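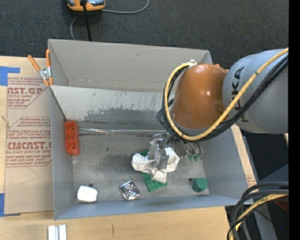
Good evening, and thank you for having us. We're the Plorine robotics club, we meet in the old metalwork room at Fevbridge College, and for most of this year we have been trying to get a machine to tidy up. I want to talk about how a group of students with very little experience gets from "wouldn't it be good if" to something you can put in front of people. The job we chose is called bin picking: a pile of mixed things goes in a box, and the arm has to take them out one at a time. The striped cloth the gripper has hold of is my favourite thing in the whole project, and the hardest. A block has sides. A cloth has whatever shape it fell into, and it has changed shape again by the time you've touched it! Look at how it bunches up in the middle, with a flat green thing lying underneath it, and think about how you would tell a computer where one stops and the other starts.

(Pause here. Let people look. Somebody usually asks about the foil packet, so take that question now if it comes.)

How we got going. There were a lot of us at the first meeting and hardly anyone had written code that moved anything. We spent the first month on paper. We closed our eyes, put a hand in a box and said out loud what our fingers were doing, and somebody else wrote it down. I really recommend this, it costs nothing and it's very funny. What we learned is that people cheat all the time. We push things aside, we drag them up the wall, we pick up two and drop one. Our first program allowed none of that. It looked for the middle of a thing, went straight down, closed, went straight up. It was lovely on a tidy box and hopeless on a messy one.

(Next slide: the paper notes. Don't read them out, the spelling is terrible.)

So, the rules we play by. We enter the Baran Challenge, student section. You get 30 minutes and you may not touch the box once the clock starts. Points for every item lifted out and put down cleanly, fewer points if it comes out with a friend, and you lose points for dropping one over the side. The items are chosen so that no single way of gripping works for all of them: shiny, floppy, flat, round. Shiny ones upset the camera. Flat ones lie tight against the floor and give the fingers nothing to get under. We had a long argument about whether to aim for the easy ones first and I was on the losing side, and I was wrong, so I'll say that in public.

Teaching it to choose. This is the part I could talk about all night. We stopped writing rules for each item and started keeping a record of tries. Every try got saved: what the camera saw, where the arm went, and a yes or no at the end. By the spring we had 900 of them. We called the program Velton, after the bus stop where two of us had the idea. Velton takes a view of the box, marks 64 possible places to grip, gives each a score and goes for the best one. If it fails it has to pick somewhere else the next time – that one line of code did more for us than a whole term of clever ideas. Before we added it, the arm would try the same useless corner again and again, very politely, until the clock ran out.

(If time is short, skip the next bit and go to the cloth.)

A word on the dull jobs, for any teachers here. Labelling the tries took ages and we did it in pairs with biscuits. Clamp everything. Tape down anything flat on the table. Keep your cables where you can see them. Write down what you changed before you run it, not after. Someone stands by the stop button, always, and that person does no other job.

Back to the cloth. With hard items we reached 70 per cent on the first try, which we were thrilled with. With cloth we were nowhere near it. What helped was aiming for a fold. The program now looks for a raised ridge and closes across it, and then comes up slowly, with a stop partway to look again. Two of our first years worked that out with a tea towel at home. The slow lift eats into the clock, so there's a choice to make about when to go for it, and we still change our minds about that before every run.

What's next. We want to try planning two moves ahead: shift this to get at that. It half works. Sometimes it shifts this and then forgets about that. If you've done anything like it, please come and find me at the break, I've got the laptop with me and plenty of questions.

(Questions. Repeat each one into the microphone, the back row can't hear.)

Plorine Robotics Club, Fevbridge College | Contact the club | Notes may be copied for classroom use | Back to top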